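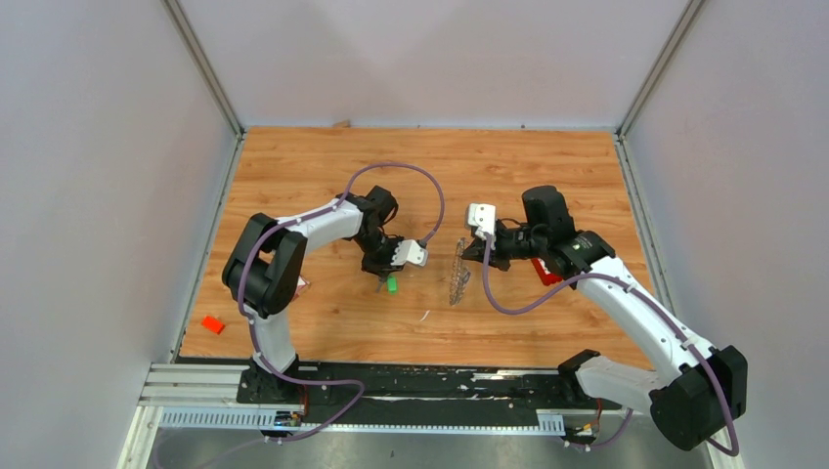

The two-arm cell with the comb piece and the green part on the table

Clubs > Robotics > Meetings > Minutes, March
Home About Calendar Minutes Build Log Contact

Troltska Robotics Club
Minutes of the March meeting

Present: Reinhold Ostermann (advisor, chair), Tomos Gethin, Meinir Beddoe, Ayane Kudo
Absent: Rhiannon Mostyn (sent notes by email)
Minutes taken by Meinir Beddoe

Meeting opened at 3:40 p.m.

1. Minutes of last meeting
Approved with one correction. The loan of the torque drivers was to the Pelia team, not from them.

2. Handover task
Tomos reported on the two-arm handover. The left arm is to pick up the clear comb piece and pass it to the right arm over the middle of the table. The pass works at slow speed. At the speed we want for the showcase it fails when the right gripper closes before the left one has settled. Ayane thinks the wait should be tied to the gripper position reading and wants to take out the fixed delay. Tomos would like to keep the delay as a backup. Agreed to try Ayane's version first and log 14 runs before changing anything else.

Reinhold asked whether the clear plastic is a problem for the vision code. Tomos said yes, it loses the outline against the wood grain. The green and red parts are found every time. Rhiannon's notes suggest a plain mat under the center of the table. Meinir to bring one.

3. Cables
The purple cable on the left arm stands up in a tall loop over the wrist. Meinir is worried about it catching when the wrist turns all the way in. Reinhold wants one more clip on the upper link and the loop made shorter, but with enough slack left for full reach. The cables at the front also hang down over the floor of the cell and should be tied up to the tray. Ayane to do both with the power off. Someone else has to be in the room.

4. Controller boards
The boards at the front by the arm bases have no covers. Rhiannon has drawn a cover and will print two. They need to leave the connectors reachable. Screws are Phillips, same as the rest of the cell, so no new drivers needed.

5. Showcase
Tekik has confirmed our spot. We get 7 minutes, including questions. Tomos will run the arms and Ayane will talk. Reinhold reminded everyone that the code freeze is 3 days before and he will not move it again.

6. Budget
$500 left for the term. Spare fingertips approved. The request for a second camera was put off to the next meeting, as there was no quote.

7. Other business
Table to be wiped and small parts put back in the bins at the end of every session. The bin labels are peeling and Meinir will redo them.

Action items
Ayane: gripper wait change, cable clip, front cables
Tomos: log the runs, send the sheet to Reinhold
Meinir: mat, bin labels
Rhiannon: board covers
Reinhold: order fingertips, get a camera quote

Meeting closed at 4:35 p.m.

Recent items
Minutes, February
Minutes, January
Showcase rules and table sizes
Cell safety sheet (revised)
Joint practice with Pelia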